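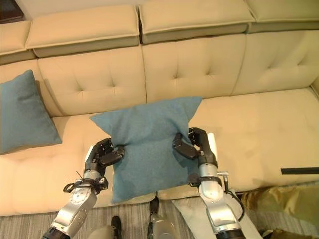
Cushion between both hands, teal pair, cream sofa.

August 8, 2018 – tidying the sofa

Back on soft things after all the cup work, and I'm glad of it. Cushions are such a good test! They're light, you can't break them, and they never have the same shape twice. A cup is where you left it and the size it was. Squeeze a cushion in the middle and the corners fly out, the bottom sags, and your nice tidy model of a square is useless.

Grip first. Sarita wanted fingertips only, I wanted the whole hand in from both sides, and we went with mine for today (she'll get her turn). Closing force set to 6 on Igor's scale, which still pinches a proper waist into the fabric. I'd like to try 2 before we change anything else. Log for the first block is saved as run 3712, notes in the Usturel folder.

Lift is good. I mean really good, compared with March, when we were dragging the thing along the seat and calling it a lift. Both arms come up together now and the wrists stay level. Floor watched a whole block and said it looked like someone making a bed, which I'm taking as praise.

Putting it down is another matter. The chore isn't "pick up cushion", it's "make the sofa look nice", and that means standing it on its bottom edge or a corner against the back and letting go without it flopping forward. A person does this with a little shove at the end. We have no shove. Geert thinks we can fake one by opening the left hand a moment before the right – worth an afternoon.

Time per cushion is about 430 seconds including the looking, so no, it can't do your living room yet. But most of that is planning, and the actual handling is a small part of it. That cheers me up no end.

Also to sort out:
- cable on the right wrist, check the slack at full reach
- tufted back confuses the depth reading near the seams? Ask Igor
- Lieven to ask Henlow whether they'll lend us a heavier cushion, something with feathers
- try a folded blanket after that, if Sarita hasn't gone off me by then

Fingertip grip first thing tomorrow.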